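홈 뉴스 산업 로봇 부품 리뷰 오피니언 구독

산업 > 로봇·자동화

랄스카 그리퍼 비교 시험, 숫자는 늘었는데 답은 아직

2019년 12월 26일 목요일 | 레타이 베예네 기자

로봇 부품 업체 랄스카(Ralska)가 데스크톱 PC 분해·조립 작업으로 그리퍼 두 종을 비교한 중간 결과를 내놨다. 회사는 지난 11월부터 밴드포트 시험실에서 CPU 삽입을 1461회 시도했고, 이 가운데 717회를 성공으로 집계했다고 밝혔다. 절반에 못 미치는 수치인데도 보도자료 제목에는 '현장 투입 눈앞'이라는 문구가 붙었다.

비교 대상은 랄스카의 신형 그리퍼와 협력사 월데마리암이 공급하는 기존 제품이다. 문제는 두 제품의 성적이 따로 공개되지 않았다는 점이다. 합산한 성공 횟수만으로는 어느 쪽이 나은지 알 길이 없다. 회사 측은 제품별 수치를 묻는 질문에 "최종 보고서에 담겠다"고만 답했다.

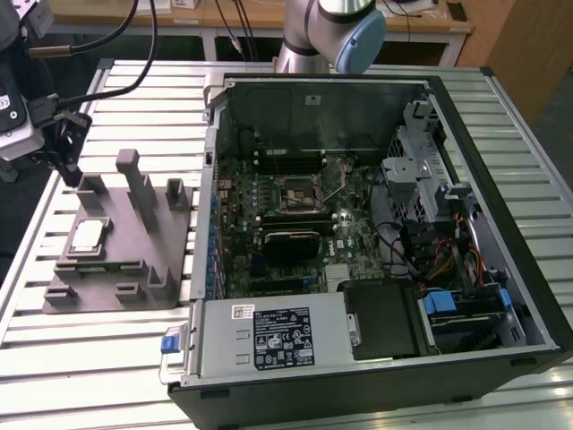 옆판을 떼고 눕힌 데스크톱 본체와 로봇 팔. 왼쪽 거치대에 CPU가 놓여 있고 메인보드 소켓은 비어 있다.

시험 조건도 따져볼 대목이다. CPU는 3D 프린터로 만든 전용 거치대의 홈에서 집게 돼 있다. 수리점이나 재활용 공장에서 부품이 이렇게 얌전히 놓여 있는 경우는 드물다. 본체 기종을 바꿔가며 시험했는지, 케이블이 보드 위를 지나갈 때 실패율이 얼마나 오르는지도 자료에는 없다.

손목 카메라를 둘러싼 설명 역시 충분하지 않다. 랄스카는 카메라 보정으로 위치 오차를 줄였다고 주장하지만 보정 전 수치를 제시하지 않았다. 성공의 기준도 모호하다. 칩이 소켓에 얹히기만 하면 성공인지, 고정 틀을 닫고 전원까지 넣어봐야 성공인지 자료만 봐서는 구분되지 않는다.

시험 결과를 미리 받아본 컨설팅 업체 그론드콤은 "그리퍼 차이보다 제어기 설정 차이가 컸을 가능성이 있다"는 의견을 냈다. 두 그리퍼에 같은 힘 제어 값을 썼는지 확인해 달라는 요청에 랄스카는 26일 오전까지 회신하지 않았다.

회사는 앞으로 6주 동안 그리퍼마다 1000회씩 추가 시험을 한 뒤 최종 보고서를 낼 계획이다. 가격과 출시 시점은 정해지지 않았다.

태그: 그리퍼, 로봇 팔, 힘 제어, PC 분해, 랄스카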